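Liepiņa Shared Kitchen: Frequently Asked Questions

Who can rent the kitchen?

Anyone who makes food to sell and has a current food handler card. Most of our renters are bakers, caterers and people who sell sauces or jams at the Evetville market. You do not need to live in Evetville.

How do I book a first shift?

Fill out the form at the front desk or send it by email. We will set up a walk-through, usually in the early evening. After that you can book shifts through Bevov, the online calendar. Your login arrives the day after the walk-through.

What does it cost?

A four-hour shift is $231, which covers the ovens, the range, the prep tables and the dish area. There is a refundable deposit of $703 for new renters. Monthly renters pay the deposit once and get a lower shift rate. Ask for the current rate sheet.

When are you open?

Shifts start at 5 a.m., 10 a.m., 3 p.m. and 8 p.m. The overnight shift is for monthly renters only. We close for one week in August to have the hoods and floors done.

Can I bring helpers?

Yes, up to 2 per shift without extra paperwork. Each one signs in at the desk and needs a food handler card. Children under 16 cannot be in the work area.

Is storage included?

One shelf of dry storage is included. Cooler and freezer space is rented by the shelf. Everything has to be labeled with your business name and the date it was opened. Unlabeled food is thrown out when we clean the cooler, and we can't pay you back for it.

What equipment do I need to bring?

Bring your own knives, towels, small tools and any pans in odd sizes. We supply sheet pans, stockpots, cutting boards and the two big mixers. The mixers can be booked separately, and on busy mornings they should be. If you use the slicer, you need to be checked out on it first.

Do I need insurance?

Yes. We ask for general liability coverage with the kitchen listed as an additional insured. Many renters get a policy by the event when they are starting out. We need the certificate before your first shift.

How clean do I have to leave it?

As clean as the checklist by the door says. Plan on 30 minutes at the end of your shift. That time is part of your booking. Floors get swept and mopped, drains get cleared, and the trash goes to the bins behind the building. If staff have to finish the job, we take the cost out of your deposit.

Can I use the kitchen address on my labels?

Only if you are a monthly renter. Write to us first and we'll send the wording the county accepts.

What if I need to cancel?

Cancel 48 hours ahead and the shift is credited to your account. With less notice than that you pay half, unless another renter picks it up.

Where do I park?

Unload at the side door on Cludatetti Street, then move your vehicle to the lot across the road. The side door has to stay clear for deliveries until noon.
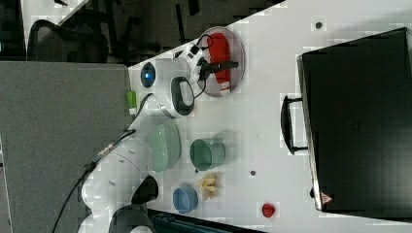
Kęstutis Vaher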